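How Do You Teach a Robot to Tidy Up?

Have you ever wished a robot would clean your bedroom while you ate a pancake or two? The kids in the Solau after-school robot club wish that too, and this winter they decided to do something about it. Their project is called Cliltalix, and it's all about teaching a robot to pick things up.
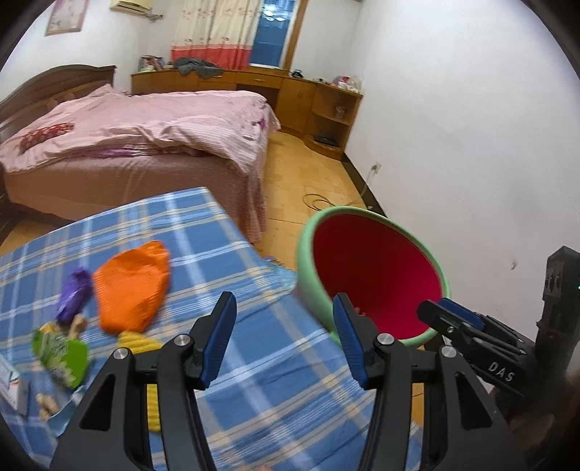 Picking things up is easy for you, because your hands have had years and years of practice. A robot has to learn from people, so the club members show it how, over and over, using a gripper they hold themselves. It has two jaws that work a bit like your thumb and finger, and each one has a bumpy blue pad on the inside. Think about a round bowl, like the mint-green one with the bright red inside - where would you grab it? Probably by the rim! And a crumpled plastic bag is a different puzzle altogether, all soft and floppy.

Antigoni Drakos, who runs the club, asked everyone to collect 200 tries by the end of February. Some tries go wrong, and that's fine - she keeps those as well, so the robot can learn what a slip looks like.

Want to practice at home? Put on a pair of thick mittens and try to pick up a plastic cup using only your thumb and one finger. Then try a sock!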